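Workshop tips: the software side of mopping

Quick list before I forget it all. Mostly control and perception stuff for floor tasks, learned the slow way. Skip what you already know.

Sync clocks first. Both hand grippers plus the head camera, same clock, checked before every session. A late stream looks fine on playback and then the policy jerks at every turn of the mop.

Shiny tile fools the tag tracker. Ceiling lights bounce right up at the lens. Lock exposure, pull it down a notch, then lock it again after a restart, it resets itself. Ours does anyway.

Gate the tag jumps. If a cube pose leaps further between two samples than an arm can move, drop it and hold the last good one. Seven bad samples in a row, throw out the take. Khôi Lục had this at 60 for a while and we trained on garbage for most of December.

Two hands, one pole. Don't plan the hands apart. Fix the spacing along the handle when both grippers are closed, plan the pad path, then let the hands follow. Way fewer fights between the arms. If one hand slides, plan the slide as its own step.

Pad flat or pad tilted? Log it. We fit the floor plane from the head camera once per room and check pad angle against that. Grout lines are good for a sanity check but they bend with wide lenses, so undistort first. Forgot that twice.

Teal on white is easy to segment. Teal on teal is not - the pole and the pad came out as one blob untill we split the classes.

Cables. Mask them out of the floor map or the planner steers around them like furniture.

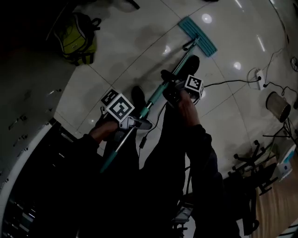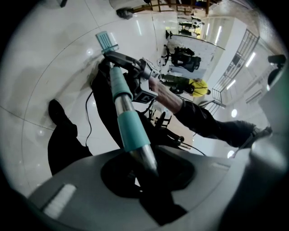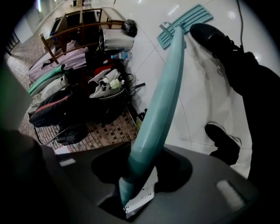 Naming takes. Room, tool, hand, number. Nothing clever. Ánh Lâm wrote a little script in Musel that refuses to save without all four and it has saved us more time than the new planner did.

Coverage map - use a coarse grid. Fine grid looks great and eats the whole loop. Count a cell as done only if the pad was down, not just over it. Obvious I know. Our first verison painted the floor clean with the mop in the air.

Replay before training. Run the take in Zirska at half speed, watch the grippers only, then again watching the pad. You catch different things. Almost 7 minutes per take, worth it.

Soft stops near legs. Shoes, chair bases, stands. Treat all of them as one class called "slow down" and sort out the details later.

Keep the old config when you change a gain. Just copy the file. Honden overwrites on exit and doesn't ask.

Still no good answer for corners. The pad turns late and the handle swings wide. If you have a fix that works without a force sensor, leave it in the comments and I'll try it on our floor.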